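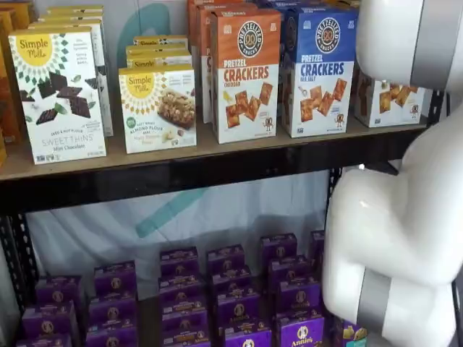
4.2 Facing and choice

The claim that shoppers pick whatever is stacked deepest has been repeated so often that few papers bother to cite it. We are not convinced. Takagi's store diary, kept at the Cunder branch through February, lists 1404 snack purchases, and the deeper rows did no better than the shallow ones once price was held level.

Color blocking fares little better. In Figure 3 the orange cheddar boxes and the blue sea salt boxes of the same pretzel cracker stand side by side, an arrangement the Pathirana manual says will "lift both flavors." The manual gives no data. Of the 522 shoppers we spoke to, nearly 5 percent could say which flavor had stood next to the one they bought – hardly a sign that the pairing was noticed.

Kodikara (personal communication) argues that people need not remember a pairing to be moved by it. Perhaps, but a claim put that way is hard to test, and the Jistine trial did not try.

Figure 3. Boxed crackers and bars facing forward on the upper shelf of a metal unit.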